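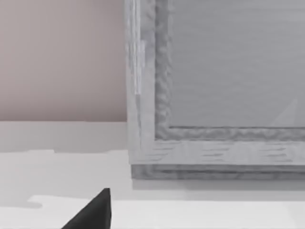
Avril 2022

Mercredi, donc, et je rentre avec la tête pleine de règles. J'avais promis à Tekle Assefa de relire sa proposition avant la fin de la semaine, et je m'y suis mise dès le matin, avec une théière entière et la meilleure volonté du monde. Sa proposition, c'est notre future charte des essais en simulation, celle dont on parle chez Derkia depuis février et que chacun trouvait très utile à condition qu'un autre l'écrive. Tekle l'a écrite, le cher homme, et il y en a 54 pages !

Je me suis un peu moquée au déjeuner, et puis j'ai lu, et j'ai cessé de me moquer. Il a raison sur presque tout. Le premier chapitre dit qu'un essai rendu par ordinateur doit porter son étiquette partout où il passe, dans le nom du lot, dans le tableau de résultats, dans la diapositive qu'on montre au client. On croit que cela va de soi, et je me suis souvenue de la réunion avec Tillitz, où j'ai moi-même annoncé un taux de réussite sans préciser que pas un gramme de vrai bois n'avait été soulevé. Personne ne m'a reprise. J'en rougis encore en l'écrivant.

Le deuxième chapitre porte sur les approches. Tekle veut que la pince marque un arrêt à distance de l'objet avant tout contact, même dans le simulateur, où l'on ne casse rien et où personne ne se pince. Sur le moment cela m'a paru excessif. Il m'a répondu, avec sa patience habituelle, que les mauvaises manières s'apprennent justement là où elles ne coûtent rien - et j'ai repensé à ma façon de conduire sur les petites routes de mes parents, et je n'ai plus rien dit. Nous garderons l'arrêt. J'ai seulement demandé qu'on écrive noir sur blanc qui a le droit de le supprimer, et qu'il faille une signature pour cela.

L'après-midi, nous avons repris ensemble la série Nirnia, qui compte 1 192 essais, en appliquant les nouvelles règles comme si elles étaient déjà en vigueur. Quel travail de fourmi ! Il faut noter pour chaque essai la version de la scène, l'éclairage, la texture des objets, le critère d'échec. Sur ce dernier point nous nous sommes presque fâchés, gentiment. Je voulais qu'un essai interrompu compte comme un échec, lui voulait une catégorie à part. Nous avons fini par adopter la sienne, avec l'obligation de la publier à côté des autres, dans le même tableau et dans le même corps de caractère (j'y tenais, à ce corps de caractère). Reste à fixer un minimum d'essais par variante avant d'avoir le droit d'avancer un chiffre. Tekle propose 600, et Baloch, qui paie les machines, va sûrement tousser.

J'ai encore 5 remarques à mettre au propre, dont une longue sur les cadres et les moulures, parce que le relief simulé me paraît trop sage à côté de ce qu'on trouve dans un vrai atelier, et que je voudrais une règle sur ce qu'il est permis d'en déduire. Je ne sais pas bien comment la tourner. Ce soir je n'y toucherai plus, il y a de la soupe, et maman attend que je la rappelle au sujet des volets.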